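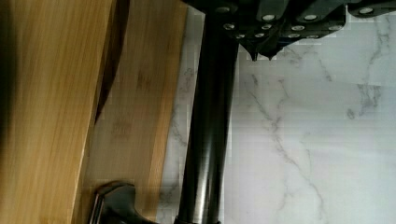 *Our marble, 27 Nov 2023*

**tonantzin_a**

Good evening to all. We have had this marble in the kitchen since April and I must decide if I seal it again. The seller (Dudeck, very polite people) told me to do it every 2 years. My neighbor does hers every few months with Prumanora and she says I am careless. Who is right? I cook with a lot of lime, if this matters.

**grout_and_about**

Lime matters more than the sealer does. Sealer slows down oil and wine. Acid will still etch the polish, sealed or not. Put some drops of water on it and wait 30 minutes. If the stone goes dark, seal. If not, leave it alone.

**Laitinen_K**

I do not agree with the waiting. My stone passed the water test and one week later I had a ring from olive oil, which is still there. I seal every spring.

**grout_and_about**

Did you test near the stove or in a corner? The places you wipe the most lose it first.

**Laitinen_K**

In a corner. OK, I give you this point. I will still seal every spring.

**mags77**

Whichever you choose, wipe off the extra before it dries. I did not, and Disano wanted 1000 to polish away the haze.

**tonantzin_a**

Thank you, this is very useful. I will try the water next to the stove, and from today I cut the limes on a board. To my neighbor I will say nothing for the moment.

Tonantzin Alvarado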